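Drallow teleop kit, one month in

Quick one, demo due at 4 and I still owe Kirsten the writeup. Bought this to show our arm tasks by remote control in sim before we let it near real dishes. $219 for the hand controller plus the software. Mug and saucer job first, on the Franka setup.
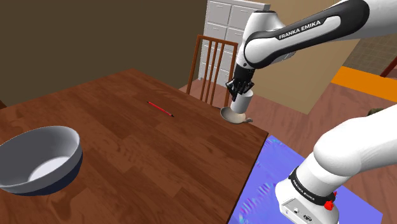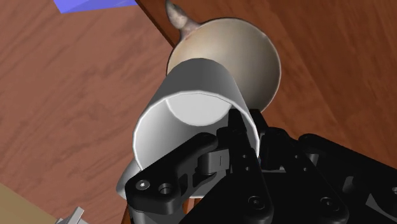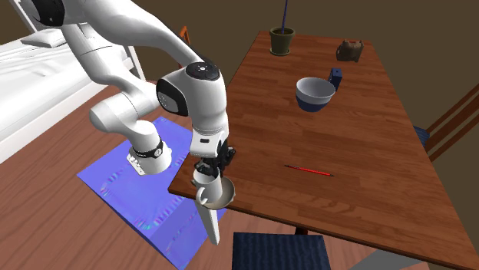

Wiroj Chuensuk disagrees with me on the controller and wants it on record that the trigger is too stiff for long sessions, his hand was sore after 30 demos and he went back to the keyboard. Fair. Mine was fine but I take breaks.

Good stuff. Setup was quick, plugged in and driving before lunch. Wrist tracking is smooth, no drift that I could feel. Re-recording is one button, so a bad grab costs you seconds. Export went straight into our training script, no fiddling with formats.

Less good. Depth is hard. Really hard. From the room view I kept thinking I was over the table when I was past the edge of it. Switch to the wrist view for the grasp, then back out for the carry - took me way too long to figure that out. No hot key for swapping views either, you have to go thru a menu. Every time. And the clutch (the thing that lets you reposition your hand without moving the arm) beeps. Can't turn it off.

Tilt is touchy too. Small twist of my hand, big twist of the mug. There's a scaling slider, set it to 7 and leave it. Default is way to high for anything with a handle.

Total so far, 129 demos kept. Tossed plenty more. Tried the Jeven one last July and gave up by the second afternoon, so this is a step up for me.

Would I buy again, yes. For one person and tabletop stuff it's plenty. If you need two arms look elsewhere - the second controller pairs but lags badly on mine. Support says a fix is comming, no date given.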